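# How a Pattern Repeats

A roll of wallpaper is a long strip of paper with a picture printed on it over and over. The picture is designed once. The printing machine copies it down the whole strip. The part that gets copied is called the repeat.

## What a repeat is

Put your finger on any one spot in a printed pattern, such as the tip of a leaf. Move your finger straight up until you reach the same tip of the same leaf. The distance you moved is the length of the repeat. Small dots may have a repeat as short as your thumbnail. Large leaves often need a repeat as long as your arm.

A repeat has four edges. The top edge has to fit the bottom edge, and the left edge has to fit the right edge. If a stem leaves through the top, it must come back in through the bottom at exactly the same place and at the same angle. Otherwise the stem looks snapped.

Designers check this with a simple test, and you can do it too.

1. Draw a few shapes in the middle of a square sheet of paper. Leave the edges blank.
2. Cut the sheet in half from top to bottom. Swap the two halves and tape them together on the back.
3. Cut the sheet in half from left to right. Swap those halves and tape them.
4. The blank edges are now in the middle. Fill the gap with more shapes, but do not touch the outside edges.
5. Make copies and lay them side by side.

The copies will join with no breaks. The method works for any drawing, even a bad one.

## Three ways to move a shape

Most patterns are made with three kinds of movement.

**Sliding.** The shape moves up, down, or sideways. It does not turn. Mathematicians call this translation. Every wallpaper uses it.

**Turning.** The shape spins around a point. A four-petal flower can be turned a quarter of the way around and look the same as before.

**Flipping.** The shape is reversed, as in a mirror. The line where the mirror would stand is called the axis. Your face has an axis running down the nose, although the two sides never match perfectly.

Flipping is useful for plants. A designer draws a vine curling to the left, flips it, and has a second vine curling to the right. Where the two meet, the eye sees a center. Leaves and berries can be placed freely on either side so the paper does not look too stiff.
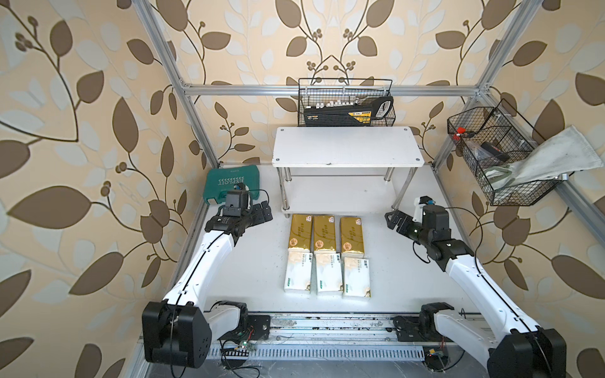 Princess Lumbao wrote in to ask why the big leaves on her bedroom wall line up across the seams when the strips were cut from different rolls. She had looked for the joins one Sunday with a flashlight and found only two.

The answer is in the hanging. Different rolls carry the same repeat, so any strip can be made to fit its neighbor if it is moved up or down far enough. The person hanging the paper holds the new strip against the old one, slides it until the leaves meet, and trims what is left over at the top and bottom. Rolls with the same batch number should also be used together. Two batches can have the same drawing and slightly different ink.

## Three kinds of match

The label on a roll tells you how the strips fit together.

- **Straight match.** The same part of the pattern sits at the same height on every strip.
- **Drop match.** Each new strip is shifted down, usually by half a repeat. The large shapes then run in slanted lines across the wall.
- **Free match.** The strips do not need to line up. Vertical stripes and plain textures are often like this.

A drop match hides the repeat better. It may also waste more paper, depending on the height of the wall.

## How much paper gets wasted

Suppose a wall is 300 centimeters high and the repeat is 89 centimeters long, with a straight match. Three repeats make 267 centimeters, which is too short. Four repeats make 356 centimeters. Each strip is measured off at 356 centimeters so that the next strip starts at the same place in the pattern. That leaves 56 centimeters to trim from every strip.

Now change the repeat to 20 centimeters. Fifteen repeats make exactly 300 centimeters. In theory there is no waste. In practice a little extra is left at each end, as ceilings are seldom level.

A long repeat costs more paper. A short repeat is easier to notice, and a wall of it can look busy. Designers have to choose between the two.

## Printing the colors

In one common method, each color has its own roller. A Grumo printing line, for instance, has one roller for each ink, set one after another. The paper passes under the first roller and picks up the lightest color. It passes under the next and picks up the second. Each roller must start at the right moment. If one is late, the brown of a leaf lands outside its outline. Printers call the lining up of colors registration. To check it, they print small marks on the waste edge of the paper and see whether the marks sit on top of one another.

The distance around the roller sets the longest repeat it can print. A roller measuring 64 centimeters around prints one 64-centimeter repeat on each turn, or two repeats of 32 centimeters.

## Try counting

You will need a patterned surface (wallpaper, wrapping paper, or a curtain), a ruler, and some sticky notes.

1. Choose one shape that is easy to recognize.
2. Put a sticky note on it.
3. Find the next identical shape straight above or below. Check that it has not been flipped. Put a note on that one.
4. Measure between the notes.
5. Do the same thing sideways.

Write down both numbers. Multiply them to get the area of one block of the pattern. If the shape also shows up halfway between your notes and a little to one side, you have probably found a drop.

## Words to know

**Axis:** the line a shape is flipped across.
**Batch:** rolls printed at the same time with the same ink.
**Registration:** the lining up of different colors.
**Repeat:** the part of a pattern that is copied.
**Seam:** the place where two strips meet.
**Translation:** sliding a shape without turning it.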